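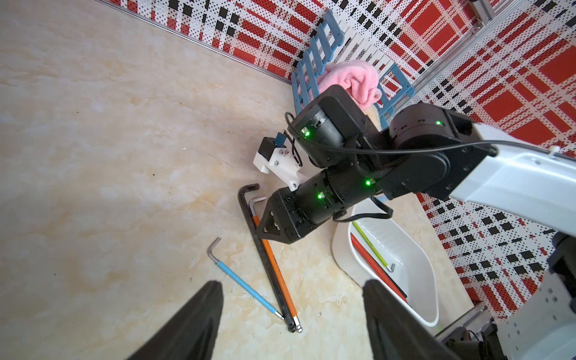 Figure 3. Hex keys at the sorting station: black, orange and light blue on the floor, red and yellow-green in the white tray.

Reading time: 6 min

3.2 Tool set and layout

The sorting task uses hex keys because they share one basic shape and differ mainly in length, thickness and color. Color coding by size is common in workshop sets, and earlier work at the Gikbridge site suggested that people rely on it more than on the printed size when returning keys to storage (Değirmenci and Michiels, internal report). The present layout was chosen to test whether this still holds when a set is split between a storage tray and an open surface.

In the arrangement shown in Figure 3, three keys lie together on the marble-patterned floor with their lower ends meeting, and two remain in the tray. Contact between ends matters for the analysis. A key that touches its neighbors is seldom lifted cleanly, and the neighbors are often turned in the process. We therefore coded each starting layout as separate, touching or crossed before the trial began.

Across both sites, 3378 placements were coded from 146 sessions. Layouts coded as touching were further divided by where contact occurred: at the short bent end, along the shaft or at the long end. Long-end contact was treated as its own class, as the shafts may fan apart while the tips stay close. Color was recorded from the handle where one was present. Keys without a colored handle were recorded by the color of the shaft, which placed black keys in a single group regardless of size.

The tray was not fixed in place. Its position relative to the loose keys was noted at the start of each session and not corrected afterward. Sessions in which the tray was overturned (23 in total) were kept in the placement counts but left out of the timing results in Section 3.3. Agreement between the two coders was checked on a subset of 80 sessions, and disagreements were settled by discussion.

Contact: A. Michiels, Stolitgate | © December 2023 | Back to top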